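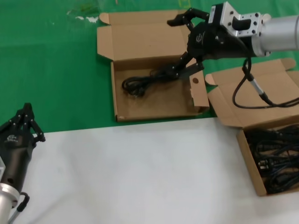
Category: Robotic kits and services

Briten Sorting Cell

The Briten Sorting Cell is a bench-top kit for handling small loose goods, sold and serviced by the robotics firm Plirero. It uses two robot arms with black multi-fingered grippers, and is meant for firms that need to move or sort items which do not keep their shape, such as power cables, straps and short hoses. It was first offered in May 2020.

Background

Plirero began as a repair business for returned electrical goods. According to the firm's founder, Chiến Lục, most of the time spent on each return went on sorting leads and adaptors by hand. An earlier machine, the Drollia, used suction cups and worked well on flat packs but could not hold a cable. It was withdrawn after 21 had been sold, and parts of its control software were kept for the Briten.

Design

The arms have silver wrist links, and the gripper fingers are jointed, with small screws at each joint. In cable work an arm reaches down into an open cardboard box from above, and the fingers close on a loop or on the lead near the plug. Goods can be presented in ordinary corrugated boxes with the flaps folded out, so no special trays are needed. The maker advises buyers to keep the flaps low on the side nearest the arm, as a raised flap can catch a hanging sensor lead.

The bench is covered in areas of plain colour. Bright green and pale grey-white are the usual choice, and both give good contrast with black cable and brown card. Replacement covers are sold separately.

Each arm can lift 300 grams at full reach. The kit does not include a safety fence, and the manual says that people should stay clear of the bench while the arms are powered.

Service

Buyers may take the kit alone or with a service plan called Thân. The plan covers setting up, two visits a year and changes to the software when a new type of item is added. A new item is taught by an operator, who guides the arms through the task by remote control until the software can repeat it. Plirero states that a simple item needs more than 59 guided runs — a tangled one may need several times that number.

Finger sets are treated as wearing parts. They can be changed by the owner with a hand tool, but wrist repairs must be done by the maker under the terms of the plan.

Use and reception

By the end of its first year on sale, 851 kits had been delivered, mainly to repair shops, parts warehouses and colleges. Users have praised the grip on thin leads and the short time needed to set up a bench. The most common complaint concerns dense tangles, where lifting one cable tends to bring others with it. Plirero's own guidance is to spread such a load between two boxes before starting.

The cost of the Thân plan has also been criticised, mostly by smaller shops — many of them buy the kit alone and teach new items themselves.

See also

Drollia
Cable sorting
Remote-controlled arms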